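Filed under: Youth & Jobs / Minutes

Markport Youth Training Partnership
Minutes, 26 October 2025

1. Opening. Mahsa Shahbazi took the chair, there being only the one with arms. The May minutes were approved after Behrouz Dehghan asked that "lively discussion" be changed to "discussion."

2. Small business grants. The Gralska fund drew 20 applications for 8 grants. Nine applicants left the budget page blank. Mr. Dehghan called this optimism. They will get a second chance and a sharper letter.

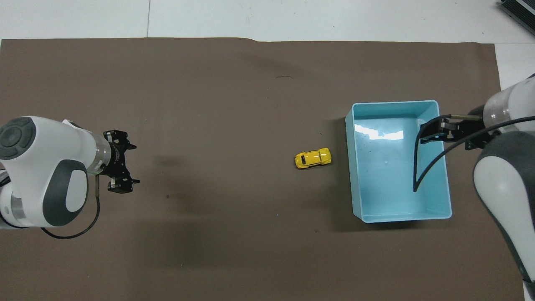
3. Course list. The fall catalog is still too long and two courses share a title. Members agreed that "Intro to Industry" tells a 17-year-old nothing, and asked for plainer wording on every page. The longest entry should say what trainees will actually do each week, and drop the phrase "future-facing skills ecosystem." Ms. Shahbazi admitted to writing the phrase. It was dropped anyway.

4. Bus passes. Otum Transit has again replied that our request is being looked at. The secretary will ask by whom.

5. Employer visits. Sharifi Bakery will take two trainees, provided they can start at 4 a.m. The chair wondered who had told the bakery about teenagers. Offer accepted; sign-up sheet to go out.
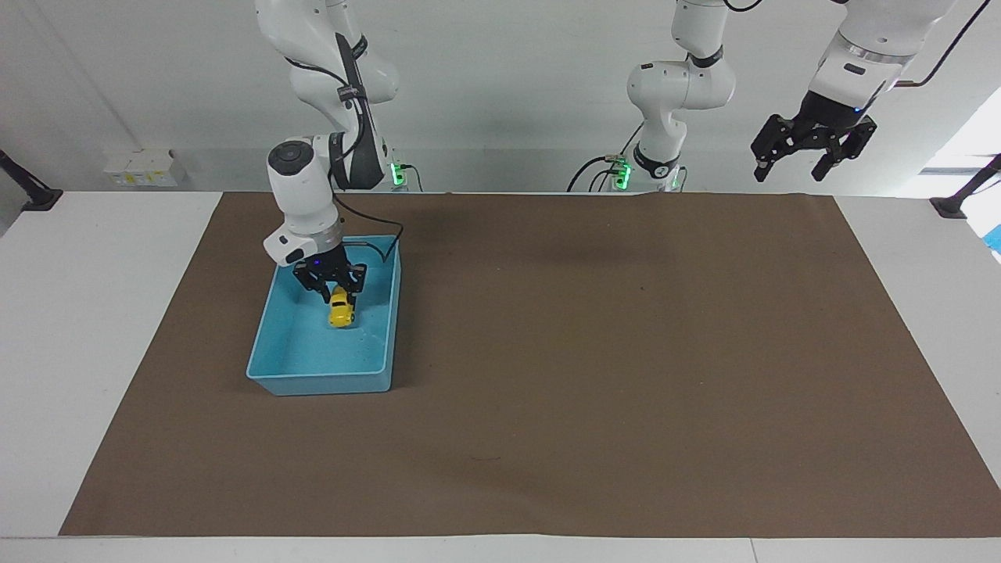

6. Any other business. Mr. Dehghan raised the website. The chair moved to adjourn. Carried.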